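Thanakorn Thaweesak bought the Marras picking kit in April, on a trial plan, for a parts room that ships small orders to repair shops. The kit is made by Prandus and comes with an arm, a pair of fingers, a wrist camera and the software to run them.

"I wanted to know what it would do with bins we already own," he said. "I wasn't going to buy new racks for it."

Setup took longer than the sales sheet promised. Most of that went into teaching the software where each shelf sits. The kit can store 962 bin positions, and his team has used 227.

Borislav Yordanov, who handles support at Prandus, agrees that the first week is slow. "Angled shelves are harder than flat ones," he said. "We tell people to start with one rack and add the next when the first is working."

Thaweesak's main complaint is the fingers. Prandus rates a pair for 2,000 picks, and he would like them to last longer. He keeps a spare set on hand and says a swap takes 20 minutes. He likes the wrist camera and the plain error messages.

He has until the end of the trial to decide. "I'd keep it for the small parts," he said. "The heavy stuff we still do by hand."

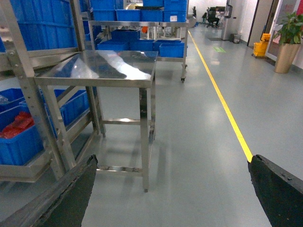
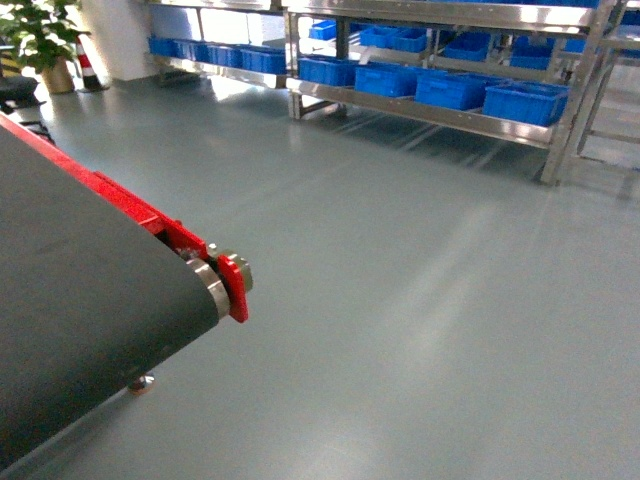 Blue bins on steel racks in the parts room.

Related
Tondidari cuts price of its entry-level arm
Brurkulberg conveyor kit: first look
Choosing bins for angled shelves

This site uses cookies. By continuing to browse you accept our cookie policy.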